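Catalina Palma and the planner that learned to wait

When I visited Catalina Palma on a Thursday, she was reading a log file and did not want to close it. "Give me one minute," she said. "The planner stopped again and I want to know in which state."

Palma writes planning software at Escobedo, a small company that takes contract work in robot manipulation. For the last 13 months she has worked on Skernlow, a planner for things that bend: cables, straps, hoses. Before this she worked on pallets.

"A pallet is polite," she told me. "You know its shape before you start, and it has the same shape after you finish. With a cable, every time you touch it you have a new problem. My old code made one plan at the beginning and followed it to the end. For a cable this plan is old after two seconds."

Skernlow makes very short plans. It looks, it chooses one grasp and one small movement, and then it looks again. I asked if this is not slow. She agreed that it is slow. The first version needed 15 seconds for each decision, and most of this time went to the perception part, which tried to follow the cord from one end to the other.

"I was very proud of this tracing," she said. "It was correct on a straight cord. Then you give it black cord with loops on top of loops, and at every crossing it must guess which strand continues. One wrong guess and the whole model is wrong, but the program still believes it."
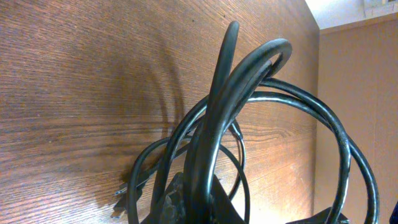

The present version keeps several guesses at the same time, up to 16, and gives each of them a weight. At a crossing the guesses can separate. The planner then prefers a movement which will show which guess is true, even if this movement does not open any loop. Sometimes it only goes to look from another side.

Shine is still difficult. A white reflection along the insulation can look to the software like an edge between two cords. Shadows gave her a bad month also, until a colleague at Esten, the partner who builds the depth module, suggested that she compare the color image with the depth before she accepts any strand.

"A shadow has no height," she said. "It is so simple that I was a little ashamed."

We talked for some time about tools. Palma spends more hours in her replay viewer, called Nerkolwood, than in the planner itself. It plays a run step by step and draws every guess in its own color. She wrote it in two weekends and now the whole team complains about its menus.

I asked her what is next. She wants the planner to say when it is not sure, and to stop before it pulls a knot tight. At the moment it stops too often.

"My manager would like fewer stops," she said, and opened the log again. "I would like to know first why this one."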